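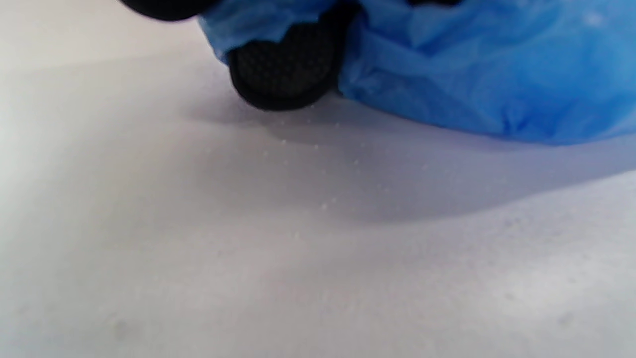
Keeping bread in bags: a few household tips

Last updated 30 Jul 2020

Bread goes wrong in two ways. It dries out or it grows mould, and whatever slows one tends to speed up the other. A plastic bag keeps the moisture in, so the crust softens and the crumb stays tender. Left too long in a warm kitchen, the same bag will give you green spots. These tips cover bagels, rolls and ordinary loaves, and most of them need nothing you haven't already got in a drawer.

Let it cool first

Never bag bread while there is any warmth in it. A batch of rolls needs at least an hour on a rack, and a large tin loaf wants two or three. If you see mist on the inside of the bag, take the bread out, wipe the bag dry and wait a while longer. Bread bought hot from a bakery in a paper bag can stay in the paper until the evening.

Which bag

Thin food bags are fine for a day or two on the worktop. For the freezer use something thicker, or put one thin bag inside another. The Turkico medium bags we use hold four bagels or a small sliced loaf, and a box of 290 lasts us well over a year because we reuse them. Nurnura sell a similar one with a wider mouth, which is easier if you are packing on your own. Don't use refuse sacks or swing bin liners for food, even new ones. Some are scented or treated, and the smell gets into the bread.

Coloured bags are handy if you freeze more than one kind. We keep blue for bagels, clear for sliced white and green for anything with seeds in. It saves opening three bags with the freezer door standing open. 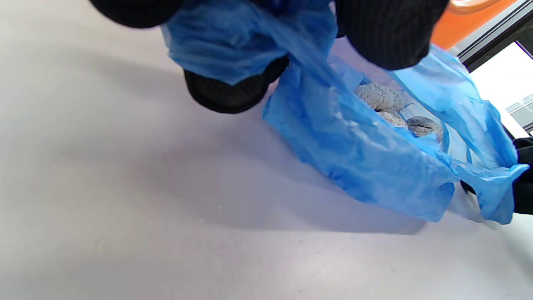

A reader, Tanui, writes that seeded bagels should be packed apart from plain ones, as the seeds drop off and the plain ones taste of onion by the end of the week. We agree about the onion. Poppy and sesame are less of a problem, but anything with garlic or onion on it needs its own bag and preferably its own shelf.

Slicing before freezing

Cut bagels in half before they go in. A frozen whole bagel is hard to cut safely and takes an age to thaw in the middle. Put a square of greaseproof paper between the halves so that they come apart when you want one. Loaves should be sliced too, and then you can toast straight from frozen. An 800 g loaf takes up less room if you split it between two flat bags.

Where to keep it

Keep bread out of the fridge, where it goes stale faster than it does in a cupboard. Away from the cooker and out of direct sun is best. A windowsill will do for half an hour while you clear the worktop, but it gets too warm in summer and too damp in winter for anything longer. 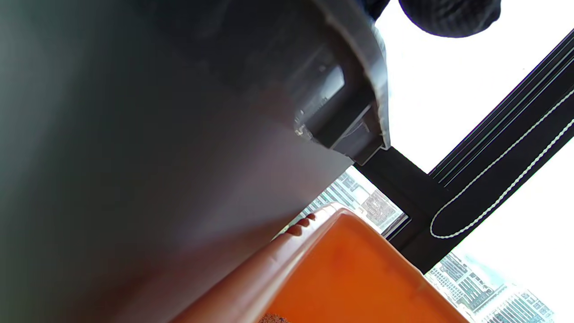
By the window: fine for a short while, no good for storage.

Closing the bag

Press the air out gently with the flat of your hand, working from the bottom up. Twist the neck three or four times, fold it over on itself and fasten it with a clip or a wire tie. A plain knot holds well, but you will probably tear the bag getting it open again. Romton clips come in packs of 11 and grip better than clothes pegs, though pegs will do.

Write the date on a bit of masking tape and stick it on before the bag goes in the freezer. Pens smudge on cold plastic. Ours from April had no label and went to the birds.

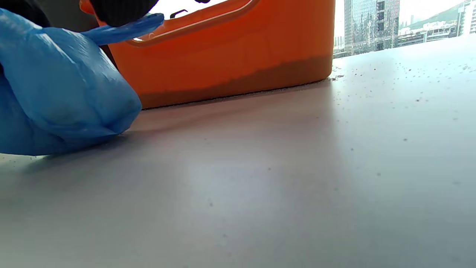
Can I wash the bags and use them again?

If they only held bread, turn them inside out, shake out the crumbs, wipe with a damp cloth and hang them up to dry. Throw away any bag that has had mouldy bread or raw meat in it.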